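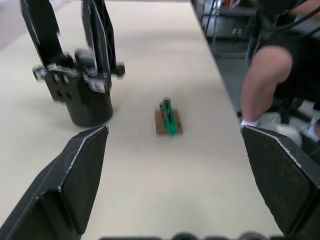 A worktable, or bench table, is a flat-topped table on which small parts, hand tools and unfinished pieces are set out and handled. It differs from a desk in having no drawers under the front edge, and from a vise bench in having a lighter top.

Tops are usually pale. A light beige surface shows dark parts clearly and gives little glare, though marks near the edges become visible with use. Where more depth is needed, 2 tables of the same height are placed with their long sides together. The near table is kept for the piece in hand and the far table for items waiting their turn.

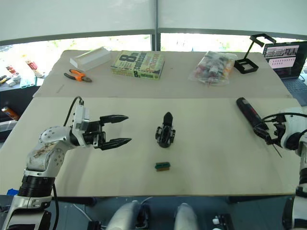
Two light beige tables meeting along a straight seam, with orange and black pliers on the far one.

Layout

Small blocks are commonly used as stands or spacers. A block with a differently colored top face is easier to set down the right way up. Pliers are stored flat, clear of the seam, where narrow parts can lodge.

The paired arrangement was described by Mekdes Hadgu in a shop manual issued at Bruvutholm, which lists more than 14 table layouts. Saron Lemma's revision reduced the list to seven and dropped the single-table plan.

See also: Vise bench; Tool tray

Filed under: Furniture > Workshop > Tables
Shares: 7 | Comments: 2
Last edited Oct 3, 2021
Contact | Terms of use | Back to top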